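Kalport Remotes
Repair, cleaning and replacement of household remote controls

Home | Prices | Send a remote | Questions | Contact

Frequently asked questions

These are the questions which I receive the most often by email and at the counter in Derwood. If your question is not among them, please write to me and I will answer, usually in the evening.

Which remotes do you repair?

Remotes for televisions, air conditioners, ceiling fans, heaters, stereos, blinds and garage doors. I do not repair car keys. I also do not repair game controllers, although many people ask me. For these there is a shop in Tardale.

My remote works only when I press very hard. Is it finished?

Most probably no. Under the rubber buttons there is a thin dark coating, and with the years it becomes dirty or it wears off. If it is dirty, I clean it and you have your remote back. If it is worn, I put a new layer on the buttons you use most, normally the volume and the power. The result is good but I cannot promise it will be the same as on the first day.

Only one button is dead. Must I pay for the whole remote?

You pay for the opening and cleaning, it is one price. To clean one button or all the buttons is almost the same work for me.

How can I know if the problem is the remote or the appliance?

Put in fresh batteries first, both from the same packet. Then open the camera of your mobile phone, point the front end of the remote to it and press a button. With many phones you will see a small light blinking on the screen. If you see it, the remote is sending something. Try the front camera also, as the back camera on some phones does not show this light. Please note that garage door remotes and some fan remotes work by radio, so with these you will see nothing even when all is in order.

The batteries have leaked. Can I clean it myself?

Yes, if it is only a little. Take the old batteries out with gloves. Dip a cotton bud in white vinegar, press it nearly dry and wipe the metal contacts. Afterwards wipe with a second bud and clean water, and leave the cover open overnight. If a spring has broken off or turned green up to the plastic, bring it to me.

I spilled tea (juice, soup, beer) on it. What now?

Batteries out at once. Don't press the buttons to try it. Don't put it in the oven or on the heater, I have received several remotes with a bent body and they cannot be straightened. Rice does not help very much either. Bring it as it is, and tell me what the drink was. Sugar is the worst.

My white remote has become yellow. Can you make it white again?

Partly. If it is grease from hands, it comes off with dish soap on a soft damp cloth, and an old toothbrush for the gap around the buttons. If the plastic itself changed its colour from sun, I can do little. I do not use peroxide any more, it left spots on one customer's remote and I had to find her another one. Do not use acetone or a kitchen scouring powder. They take away the printing on the buttons.

Where is the best place to keep a remote?

Not on the arm of the sofa. From there it goes to the floor or between the cushions, and a large part of my work comes from these two places. A window sill is also not good in summer. I recommend to keep it upright, in a holder on the wall or against something which does not move, so that no button is pressed by a book or a cushion. A button that is held down all night can empty the batteries. In my own home the rule is one place for each remote and my family more or less follows it. 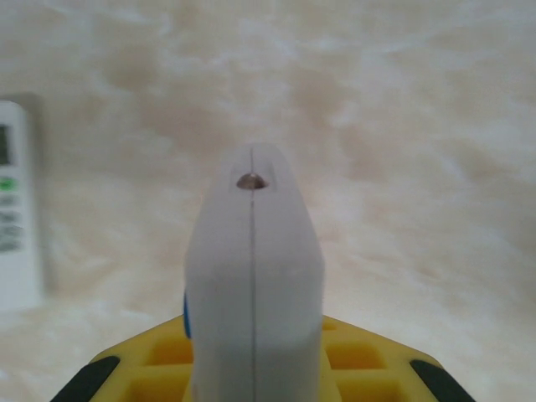 At the far left: a white remote control, kept upright.

What does the holder cost and do you sell it?

I have a simple wall holder in two widths. It is 11 dollars, with the screws. Measure your remote at the widest part before you order. If you are renting and cannot drill, I can give you adhesive strips in place of the screws, but please press them to the wall for a full minute and wait one day before you hang anything.

Can you find a replacement for an old model?

Often, yes. At the moment I have 726 remotes in the drawers, most of them used and tested. Send me the number from inside the battery cover and, if it is possible, the model of the appliance too. For a few older heaters from Mets I have found that the number on the remote is not enough, so for those I need both.

Is a universal remote as good?

For a television it is usually fine. For an air conditioner I would be careful. The cheap ones will turn it on and change the temperature, but the timer and the swing are often missing. I prefer to repair the original first.

How long does it take?

Around 3 working days after it arrives on my bench. In November it is slower, when everybody tries the air conditioner for the first time after winter. I am closed on Sunday.

How do I pack it for the post?

Take out the batteries and keep them at home. Wrap the remote in a tea towel or bubble wrap and use a small box. A padded envelope is acceptable, only please not a plain one. Put a paper inside with your name, your phone number and what is wrong. Without this paper I must guess.

What if it cannot be repaired?

Then you don't pay for the repair, only for the return postage. If you do not want it back, I keep it for parts.

Who will be repairing my remote?

I will. The business is only me.

Gediminas Raudsepp
Kalport Remotes, Derwood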